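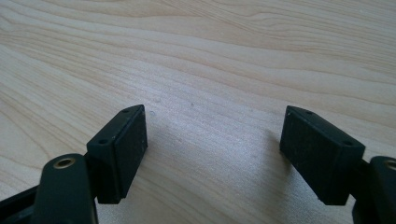

What time does the Brikville swap open this October? Doors are at 10, and sellers can get in an hour before that.

Yurii Palamarchuk wrote:

> Are we still at the hall in Fladau? And do I have to book a table if I'm only bringing one box of seed packets?

Hi Yurii, we've moved back to Brikville (much better parking!) and one box is fine without booking, just squeeze in next to me. I'll have my Luik beans again, plus 11 kinds of tomato seed if the last few envelopes get labeled in time. Bus 212 stops right outside.

See you there!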